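Home | Forums | Cask & Keg | Members | Log in

Polthorpe winter ale – worth the drive?
Print this page | E-mail this thread

maltymo: Did the 35 miles to Polthorpe for their December strong ale and loved it! Big, treacly, warming – I had two halves and could have stayed all night.

hopless_772: Too sweet for me. I'd have a Tapsell porter over it any day.

DespinaXenos: Disagree, the Tapsell's gone thin. Has anyone tried the Hallov one?

hopless_772: Thin?! We must be drinking different beers.

maltymo: Hallov's on at 5 tomorrow, I'll report back.

Contact us | © Vedanport Ale Forum | Back to top
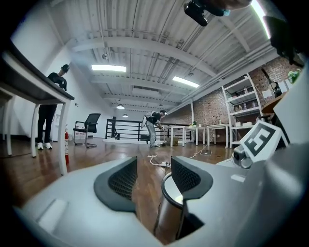 Page 2 of 5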